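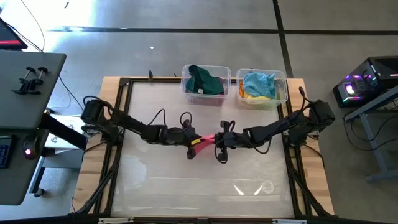 Druvbridge switch, multimode patch cords and one link that flaps

Hello all, I need advice about a fiber link between two cabinets. On one side there is a Druvbridge access switch with 10G SFP+ ports, on the other side an older Tuvireck. The distance is 300 meters and the cable is OM3. The link comes up, stays for some hours, then goes down for six seconds and comes back. I have already changed both modules. My next step is to relabel the patch cords, as none of them has a mark at the moment. I want a small yellow tag at one end, but I am not sure if one end is enough. The counter on the Druvbridge side shows 1,656 CRC errors after one night. Which part would you check first?
hmiah

Reply from patchpanel_joe
300 meters is the limit for 10GBASE-SR on OM3. Do you have any extra panels in the middle? Every connector pair eats some of your budget. Look at the receive power on both sides before you buy anything.

Reply from hmiah
Yes, there are two panels between. Receive power on the Tuvireck is lower than on the other side, but still inside the range of the data sheet. I did not write down the exact value, sorry.

Reply from lowlight
Clean the connectors. Everybody changes the modules first and cleans last. Put a scope on the end face, clean, look again, then connect.

Reply from ackroyd_fan
I don't agree that it is dirt. A dirty connector gives errors all the time. A drop of the same length every time smells like software to me. Which firmware is on the Tuvireck? We had a similar thing with Ackroyd modules last November and an update fixed it.

Reply from lowlight
He has CRC errors too, so your firmware story explains only half. Clean first, it costs five minutes.

Reply from hmiah
I will do both, but on different days, so I know which one helped. One more question: is the Evavis cleaning pen good for LC? The shop sells it in a pack with 100 wipes.

Reply from patchpanel_joe
Any LC pen will do. And label both ends of the cords, please. With one end only you will be pulling on cables in the second cabinet to find the right one.

Reply from hmiah
OK, both ends. Thank you. I will write again when I have the new counters.
Habibur Miah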